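We use cookies to remember your newsletter settings. Accept | Read more

Flenano Newsletter
16 December 2019

The green cloth and the table in room 606

By Annatjie Visser

Many of you have asked me in the last weeks about the photo table, and I promised to write down how we set it up and what I learned from it. I am not a photographer. In October I was asked to prepare the table for the Basard catalog, and before that I had only hung curtains at home. So please read this as notes from a person who learned it slowly.

The table stands in room 606 of the Coetzee building, on the side away from the elevator. It is for everybody at Flenano who needs a picture of a small product, a printed thing or a sample. You can reserve it in the blue book on the shelf by the door. If you are new here, the key is with the reception and you must sign for it.

Hanging the cloth

We bought the green cloth from Galtov. It is a soft material with no shine, and this was the thing I wanted most. My first try was a green plastic sheet from my own kitchen cupboard, and it made a white spot from the lamp in every photo. A cloth is kinder to the light. It is still brighter on the side where the lamp stands and deeper on the other side, and for our small pictures I find this acceptable. If you need the green to be very even, move the lamp back by 50 centimeters and use the second lamp too.

The cloth came folded in a flat package. This was my first difficulty. When you open such a cloth there are lines in both directions, and where two lines meet you get a cross, usually near the middle, exactly where the product will be. I ironed it at home on the lowest heat with a damp towel between the iron and the cloth. The lines became much weaker, but they did not all disappear. My neighbor told me to hang it in the bathroom during a hot shower. I tried this also, and my opinion is that the iron is better.

After the ironing comes the pulling. Put the cloth over the support, wrap the hem around it, and close the first clip near a top corner. Then go down the side and pull a little before each clip. You should feel the cloth is tight but it should not complain. If you pull too much at one clip you get small wrinkles that run away from it in a diagonal, and then people try to correct them by pulling even more at the next clip. It is better to open both clips and begin that side again.

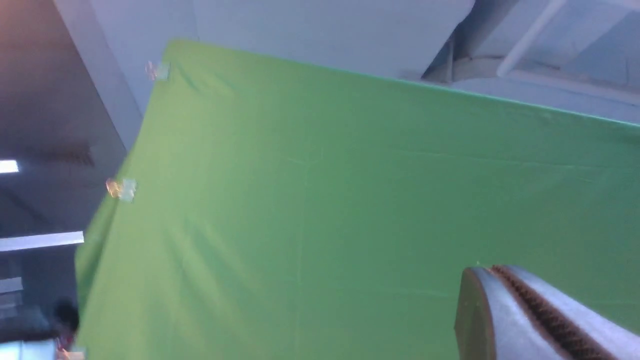 The green cloth with clips along the side. The folds in the middle are faint but still there.

The clips on the side are the small pale ones with a bit of metal that shines orange in the light. I like them for the hem, they do not bite the cloth. They live in the tin with the lid that is hard to open. Please put them back in the tin after you take the cloth down and do not leave them in the window, where they roll behind the heater. I have been behind this heater more often than I wish.

On the lower part I use an ordinary binder clip from the office supplies. It is stronger and holds a thick fold of cloth without opening by itself. Choose a dark green one if you can find it. A black one is visible immediately when it comes into the picture by accident, but a green one you can forgive, especially when you will cut out the background later on the computer.

The bottom of the cloth may rest on the table. I used to fold it under very neatly and this took me a long time every morning. Now I let it fall. It makes some soft folds where it meets the table, and they stay behind the product, a bit out of focus.

The tablecloth

About the tablecloth I received the most letters, so I will explain my choice. It is beige with white lines which make squares. Some colleagues would prefer plain white, and one wrote to me that squares are for picnics. It is a question of taste, I agree. But I have come to like the squares very much for the work. When I put a box or a booklet on the table, I can put its edge along a white line and I know that it is straight. When I must photograph the next item in the same position, I find the same square again. With a plain cloth I was always putting small pieces of tape and then forgetting to remove them.

The squares also help the eye. The ones near you look large and the ones at the back look small, and a person who sees the photo understands at once how deep the table is. If you do not want this effect, stand on the low step and take the picture from directly above.

A word about the fold. The tablecloth also arrived folded, and one fold in particular stands up like a small hill from the back of the table to the front, a little to the right of the middle. I have ironed it. I have put heavy books on it for one night. It returns. For the moment my advice is to place your item on the left side, where the cloth is flatter, and to let the fold be. If you have a good method for this kind of cloth, please write to me – I would be truly thankful.

Brochures and catalogs on the table

Printed matter is what we photograph the most, and I thought it would be the easiest. A booklet does not roll and does not shine like a bottle. But there are some things to pay attention to.

A thick booklet does not lie the same as a thin one. With a thin leaflet you can put it down and go. With a thick paperback the white block of pages at the front is part of the picture, and it should look clean. Hold the booklet upright, knock it softly on the table so the pages come together, and only then lay it down. I also look if the pages at the corner have opened like a fan. A flat hand on the cover for one minute is normally enough.

A flat board under the booklet is useful too. It lifts the booklet a little from the tablecloth and gives a quiet edge along the bottom. Ours are kept upright between the shelf and the wall. Take one which is a little bigger than the booklet.

Then look for the shadow. A thick item makes the cloth darker next to it, and on our beige cloth this shadow can look blue. The white lines become blue also. I worried a lot in the beginning and thought that my eyes were tired. If it disturbs you, put the white card on the dark side, standing up, and the shadow will become softer. For small pictures on the website I leave it.

White covers need less light than you think. The letters on the cover should stay strong. Take one test picture and look if you can still read the smallest text, or at least if you can see that there is text. Pale gray decoration is the first thing to disappear when the lamp is too near. The cover of the NANORADAR product brochure is a good one for practicing: the title is in red-orange, the words PRODUCT BROCHURE are in blue under it, there is a line of Chinese characters in gray, and the lower half has a light gray pattern like the lines of a printed circuit. When the pattern is visible and the white is still white, your lamp is in a good place.

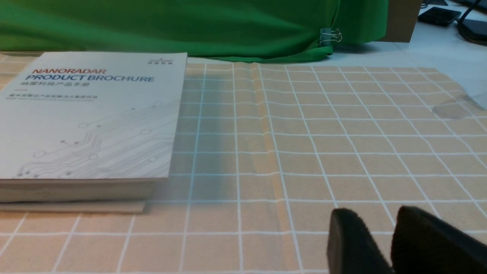
How to leave the table

I ask you kindly to follow these points when you finish. They are not many.

1. Switch off both lamps and wait five minutes before you move them.
2. Leave the green cloth hanging if there is another name in the book for the same day. If there is none, take it down and roll it on the cardboard tube. Do not fold it!
3. The tablecloth stays on the table. If there is dust or a hair on it, use the sticky roller from the drawer.
4. Clips go in the tin, binder clips in the small box next to it.
5. Take your brochures and samples with you. The shelf is already full, and I cannot know which of them are still needed.

Coffee is allowed in the room but it must stay on the window side. I wrote this in the first version also, and I write it again with a friendly face.

What comes next

The Basard catalog goes to the printer after the holidays, with 1,000 copies in the first printing. Most of the small pictures in it will be made on this table, so in the coming weeks the book by the door will be rather full. Please reserve early, and if you see that you will not need your time, cross out your name so another person can use it.

I have also asked Galtov for a second cloth, in light gray. Green is very practical when the background will be removed, but for some items, mostly the green ones of course, it does not work so well. When an item has a green label the computer removes the label too, and you receive a bottle with a hole. The gray cloth will hopefully be sent on a roll this time. I have written the word "roll" in the order and put a line under it.

If there is interest I can show the hanging of the cloth one time in January, before lunch. It takes less than half an hour. Bring an item you want to photograph, preferably one that is not made of glass. Send me a short message or write your name on the last page of the blue book.

Share this item (5) | Comments (5)

Contact the newsletter | Unsubscribe | © 2019 Flenano | Back to top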